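Numivgate Shooting Journal, Desktop Edition
Set-Up Guide, Section 4: Zeroing Your Scope and Logging It

September 22, 2024
By the Flirno documentation team

Now for the fun part! Once your Rostix scope is mounted and torqued to the figure on its own card, you can zero it and save the result.

1. Check that the rifle is unloaded, chamber and magazine both.
2. Open Numivgate on your desktop computer and choose New Rifle. Give it a name you'll recognize in March.
3. Enter the scope height, measured from bore center to scope center.
4. Print the grid target and pin it up at your zero distance.

CAUTION: Follow all range commands. Keep the muzzle downrange and wear eye and ear protection.

5. Fire a group of 4 shots from a solid rest. Let the barrel cool before the next group.
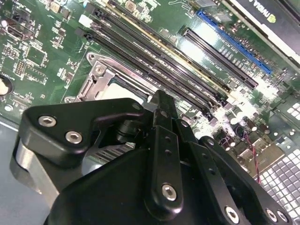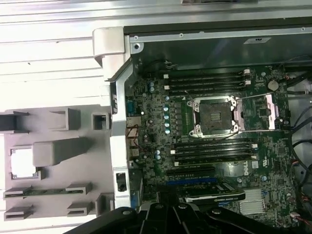
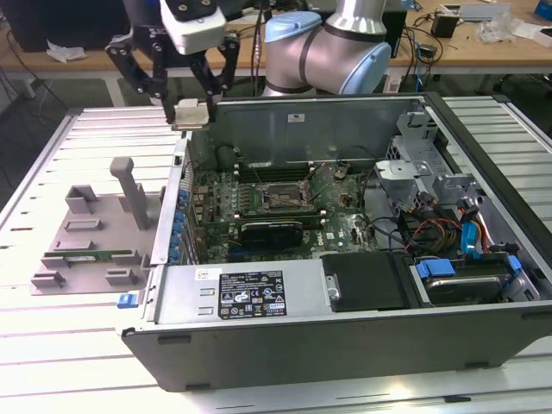 Inside an open desktop computer, with its green motherboard.

6. Mark the center of the group and measure how far it sits from the aim point. Type both numbers into the Offset box.
7. Numivgate shows the clicks you need. Dial them in, then shoot a second group to confirm.
8. Press Save Zero.

NOTE: Use one load for the whole session. Mixing ammo will move your group around and you'll be chasing clicks all afternoon.

NOTE: Code 528 means the scope height is missing. Code 549 means the offset is larger than the grid, so move the target to half the distance and repeat steps 5 to 7.

The Manurung range profile comes preloaded, and it's a great one to practice with before you build your own. See Section 5 for wind entries.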